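Shona Partington
Thursday, April 6, 2023

1/ Update on the home arm build, which I've been calling Flisard. The second gripper is printed and fitted. Total spend so far is almost 900 dollars, and most of that went on servos.

2/ For anyone new: it's a small two-finger gripper on an arm that clamps to a bench or counter. I do the printing and wiring at the Doolan shared workshop in Trandthorpe, then bring it home for testing.

3/ The first gripper had hard plastic fingers. Fine on blocks, useless on anything soft. The new ones have a rubber pad and a bit of flex near the tip, so they should close around a shape before the motor starts to strain.

4/ I've moved testing to the kitchen. Plush fruit makes a good target – it squashes, it's light, and I don't care if it gets dropped. The watermelon slice, banana and pineapple share a teal-blue plate, and the job is to get one of them from there to the bamboo cutting board.
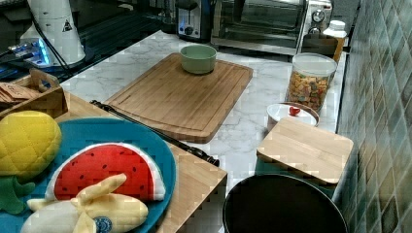 5/ Tried 21 pickups last night with the new pads. The pineapple was the easiest because the leaves give the fingers something to close on. The banana is the worst. Its peel has floppy flaps and the gripper will grab one flap and leave the rest hanging.

6/ Lighting matters more than I expected. Marble pattern on the counter, coloured tiles on the wall, and the vision code kept finding edges that had nothing to do with fruit. I've turned the edge threshold up and it's calmer now.

7/ Still to fix: the wrist servo buzzes when it holds position, and the base creeps a couple of millimetres over a long session. I've ordered a Heltholm clamp for the base. If that doesn't hold, I'll bolt the thing to a board.

8/ A few people asked for the finger files. I'll put them up once the mounting holes are right – they're 2 mm out at the moment and I've been fixing that with a drill.

9/ Next goal is the small green bowl, picked up by the rim. I'd like that working by June.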